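Filed under: Local > Streets & Getting Around

The hill road out of Gustport is open again, and I've already been up it twice!

If you live on the Fesmont side like I do, you know how long we've been putting up with the old surface. It had that stretch of patches near the bottom where your coffee ended up in your lap, and the drain cover that everybody swerved for (including the bus, which always made me shut my eyes). The town closed it in April to lay a new one, and on Monday at 10 in the morning the barriers were pulled over to the side and the first cars went up.

I was maybe the fifth in line. I'd love to say I was there for work, but I needed to get to the hardware store in Nurnilov before lunch and the detour adds 24 minutes on a good day.

So, how is it? Smooth. Really smooth, the kind where you turn the radio down because you think something's wrong with the car. The old drain cover sits level now. The town says the job covered nearly 2,000 yards, and the last 300 at the top still need work on the shoulder, so expect cones up there for a while and please go easy past the crew.

There's no center line yet. I asked at the town office and was told the painting is a separate job with a separate crew, and they couldn't give me a day. Until then it's on all of us to keep to our own side, especially at the bend, and to leave plenty of room for the scooters. There are a lot of them on this road, more than I remember from before the closing.
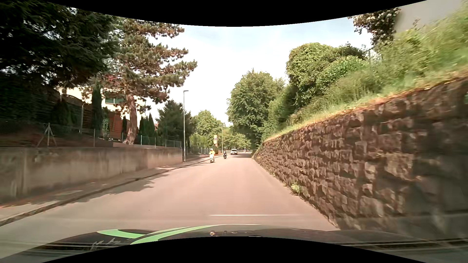 Chang

The sidewalk by the wall still needs a good sweep, and I hear that's on the list too. The tree shade is as nice as ever, though it does fall right across the road in patches when the sun's out, and coming out of the bright part it takes your eyes a second to catch up. Sunglasses on, speed down.

The bus goes back to its regular route next week, with the same stops as before. If you spot a problem with the new surface, the town office has a form at the front desk, and they'd like the nearest house number along with it.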